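Brimska Two-Finger Bench Arm
Used and ex-demonstration stock, with notes from the open day

Stock no. 207
Condition: ex-demonstration, light wear to finger pads
Supplied with: arm, gripper, controller, mains lead, one spare set of pads, printed handbook
Not supplied: bench, frame, computer
Warranty: 5 months, return to us
Page last changed 2021-05-23

What it is

The Brimska is a small arm for light bench work, sold with a two-finger gripper. The makers pitch it at repair shops, college departments and small firms that want to try automation without giving up half the building to it. We list it next to the Jivel, which is the cheaper of the two and slower, and the Dunstan, which is bigger than most of our customers have any use for.

Regular readers will know that we don't copy out the maker's leaflet. The leaflet for this one says it "handles everyday objects with confidence". I have handled plenty of everyday objects without confidence and still got them where they were going, so I wanted to see what was meant by that before putting my name to a price.

The open day

Brimska's dealer held an open day in January at the Trisex unit, and I went up for it with a list of questions and a bag of my own bits. The invitation promised live work all day. What we got was a talk that overran, then a short film of an arm doing things faster than I have ever seen one do them, and then the live work.

To be fair to them, the live work was worth the drive. There were several stations and you could stand as close as you liked. The people running them answered most things straight, and when they didn't know they said they would write it down. I have since had replies to some of it. The question about spare pads took three emails.

The part I was most interested in was how it holds awkward metal things. Foam blocks and plastic cups tell you very little, as anything will pick up a foam block. A padlock is a better test. It is heavy for its size, the body has smooth faces, and the shackle puts the weight somewhere you may not want it.

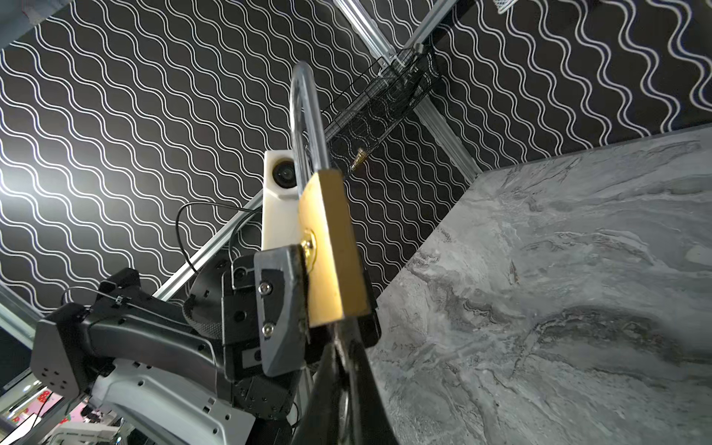 Photo: Poppy Bramwell, taken at the Trisex open day

The brass body is between the two fingers, low down, with the shackle standing up clear above. That is a sensible place to take hold of it. You would want the shackle and the keyhole left free if you meant to do anything useful with the lock afterwards, and with the grip down there they both are. The pad on one side is fixed with a pair of hex screws, which I was pleased to see, as I have sent back grippers where the pads were glued and the only cure for a worn one was a new finger.

What I can't tell you from one padlock is how it gets on with the next one. I asked whether the arm had been set up for that lock in particular. The answer was "partly", followed by a good deal about training. I asked what partly meant and was shown the film again.

I also asked to try my own bits. A door hinge went well. A bunch of keys did not, and was put down to the keys. A short length of pipe was fine lengthways and poor across. None of this is a scandal -- it is a gripper with two fingers, and there are limits to what you can do with two of anything -- but it is a fair way from the leaflet.

What we think of the gripper

Good points first. The jaw closes smoothly and doesn't snatch. Pads come off with an ordinary hex key and the spare set fitted without filing. The fingers felt solid when I leaned on them with the power off, and there was less play in the wrist than I had feared.

Now the rest. The handbook gives a grip setting from low to high with no figures against it, so you will be finding your own numbers. Cables at the wrist need watching on any arm of this sort, and you should think about how yours will run before you bolt anything down. If you turn the wrist a long way one direction and then back, check that nothing is pulling. The pads mark. Ours already has shiny patches, and it has had a fairly gentle life.

The emergency stop button is on the controller box. I would want a second one within reach of the bench and I don't think it should be an extra.

Cameras and frames

Buyers keep asking whether a camera comes with it. No. The arm will work from taught positions without one, and if you have the same part in the same place each time that may be all you need. For loose items you will want at least one camera, and you will want to mount it properly. A camera on a wobbly post is a waste of a camera. We can quote for aluminium rail cut to length, and we keep the common brackets.

Lighting matters more than the brochure lets on. Polished metal throws highlights about, and what looks plain to you may not look plain to the software. Try your own parts under your own lights before you order anything else.

Who should buy it

A college or a small workshop with somebody on hand who likes fiddling. You will get a decent arm, a gripper you can service yourself, and enough to learn on.

Who should not: anyone hoping to take it out of the box in the morning and have it sorting the stockroom by dinner time. Please ring us first if that is the plan. We would sooner lose the sale than have it back on a pallet.

Compared with the others

The Jivel costs less and is fine for light plastic parts. Its fingers flex under load and I would not give it a padlock. The Dunstan will hold nearly anything you put in it, but it needs a bench bolted to the floor and it is noisy. If you are stuck between the Jivel and the Brimska, the pads alone would settle it for me.

Price and delivery

621 pounds plus VAT for the ex-demonstration set listed here. Boxed new ones are to order only and the price moves, so ask. The maker claims some 400 hours between services. We haven't run one that long and can't say either way.

Delivery is by pallet to the mainland. Collection is welcome by arrangement, and if you do collect you can see it running on our own bench first. Bring something of yours for it to pick up -- preferably something difficult. We'll leave you alone with it for as long as you like, within reason, and there is a kettle.

Related stock

Brimska spare pads, pair
Brimska controller lead, long
Jivel bench arm, boxed
Dunstan arm, used, buyer to collect
Aluminium rail, cut to length

Questions about this item should quote the stock number. We don't take reservations without a deposit.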